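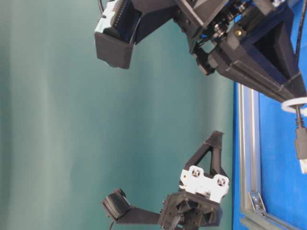 Blue bench, green curtain, and a frame that is finally square

5 min read
8/2/19

So I've been at the Drustlow workshop again, and this month's bench notes are going to be almost entirely about an L made out of aluminium. Sorry if you came for the shelving. The shelving is next time, I promise, Yaroslav has the drawings and I have the screws.

If you've not been up the stairs lately you'll get a bit of a surprise. The bench is blue now, properly bright blue, and there's a teal-green backdrop by it. I was dead against the green when it was first suggested (it was my job to go and fetch it, which may have coloured my view) and I've come round completely. The old wall was all pegs and pencil marks and a calendar from Rolterov that was years out of date, and I used to lose sight of small grey bits against it constantly. Put a grey rail in front of plain green and you can see it from the kettle.

It still has its folds in it. I've been told to steam them out. I've been told twice.

Anyway, the frame. It's slotted aluminium extrusion, the stuff with grooves running down the sides, and if you've never used it I can only say it's the nearest a grown-up gets to a decent construction set. You slide your nuts along the slot, you offer up the bracket, you do it up, you find it's in the wrong place, you undo it and slide it along a bit. No glue, no sawdust, no swearing at a split end. I'd always been a timber person and I still am, but I went home after my first afternoon with it and started looking at the bathroom with new eyes.

The lengths came out of the offcuts bin at Rasten, which is my favourite place in the whole town and I don't care who knows it. You have to rummage. I came away with 2 good pieces and a carrier bag of brackets, and paid less than I would have for lunch. One of them had a lovely burr on the cut end that got my thumb, so please, take a file to yours before you do anything else. A flat one, a few strokes, and run it round the inside of the slot too or the nuts will catch on the way in.

Then there's squaring it up. I used to do this by eye and I used to be wrong. Matvii Yurchenko watched me for a while and then very kindly put a steel square in my hand, and he was right to. My method now goes like this. Nip the bracket up finger tight on both sides, lay the whole thing flat, push the square into the corner and hold it there while you tighten one side, then check, then tighten the other. It wants to creep as you do the second one up. Let it creep, slacken off, go again. It took me five goes, and on the fifth it sat there as good as gold and I made everybody come and look.
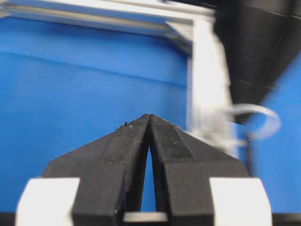
Matt black plastic against all that blue. The dust does show!

On the subject of colour, a word for anyone doing up a bench of their own. We had a long argument about blue versus white. White looks smart for a day and then it looks like a canteen. Grey is kind to dirt but a grey rail on a grey bench just disappears, and you'll be patting around for it like someone who's dropped a contact lens. Blue does the job for silver things and for black things as well, and I've found it restful to look at through a long evening with the lamp on. The only thing it's no good for is blue things, and I did lose a pencil.

Black plastic I have mixed feelings about. It looks very fine and it picks up every speck of fluff in the building. I keep a soft paintbrush by the bench now, an old one-inch sash brush with most of its life behind it, and give things a going over before I pack up. Don't use a cloth on anything with a grainy surface, you'll leave more behind than you take off. The paintbrush wins every time. Yaroslav swears by one of those rubber puffers for camera lenses, and he's welcome to it.

The other thing I want to pass on is about where you work. I spent ages building on the bare bench and every time I leaned on a length of rail it skated off. Have something with a bit of texture under it, a mat with a weave or dimples or whatever you've got.

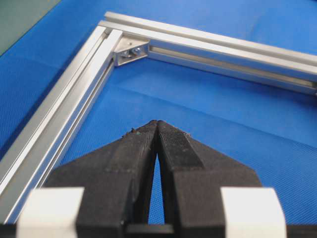 It holds the work still while you've got both hands busy, it's quieter, and when you drop a nut (you will drop a nut) it lands and stops, and you aren't on your knees with a torch. I tried an old bath towel for this at home and it was hopeless, the loops get into the slots.

And corner brackets! Buy the chunky kind that sit right into the inside of the angle. I had some thin flat plates to begin with and the corner had a sort of wag to it, you could feel it when you picked it up by one end. The gusset sort are so much stiffer, and they're little enough that you forget they're there. Do both nuts up a bit at a time, turn and turn about. If you go all the way on one first it drags the bracket over and you're back to the square and the muttering.

I got carried away and ordered a box of 56 of them, so there are plenty. Help yourself, they're in the tin marked Bergeron, which has never had anything from Bergeron in it as long as I've been coming. Put the lid back on properly please.

Next time, shelves. Bring a tape measure, and if anyone has a steamer I could borrow for the green, do shout.

Comments

Pippin56: Thank you for the tip about filing inside the slot. I've been forcing nuts in with a screwdriver for a year like an idiot.

M. at no. 43: We went white. You're right, it looks like a canteen.

Yaroslav Romaniuk: The puffer is better and you know it. Also the drawings have been ready for a fortnight.

tinlid: Is Rasten open in August? Went past and the shutter was down.

More from the bench

Which screws for which wall
What to do with a tin of odd hinges
Rummaging at Rasten: what I came home with
Lamps for long evenings
Sharpening day, and who to bring your chisels to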